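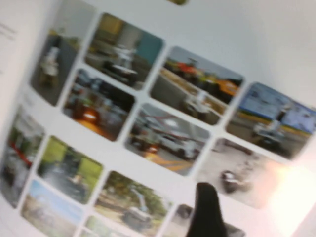 *Photo: Gleice Macedo*

I held out against a paper trimmer for years. Scissors and a steady hand were good enough for my mother, and I made 11 family albums that way, most of them a bit crooked if you look closely (please don't!). Then my sister-in-law Rosângela let me borrow her Berkeo for a weekend, and by the time I had to give it back I'd already ordered my own.

It's the 19-inch model with the sliding blade, and I've had it since September. The cut is lovely – clean right down to the corner, even on the heavier card I use for covers. I did 167 prints for my aunt's birthday album before I felt the blade start to drag, and swapping in a new one took me less time than finding my glasses.

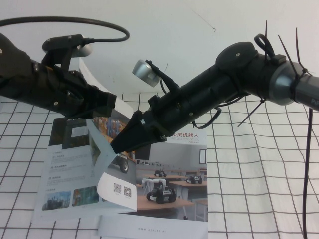 Now for my grumbles. The ruler markings are pale gray and hard to read in the evening, and the little fold-out arm wobbles when it's fully extended. I wrote to Berkeo and got a kind answer, plus 2 spare blades, but no new arm. Thin paper will also creep if you rush, so go slowly with it.

Would I buy it again? Yes, and I've told Marlene to get one too.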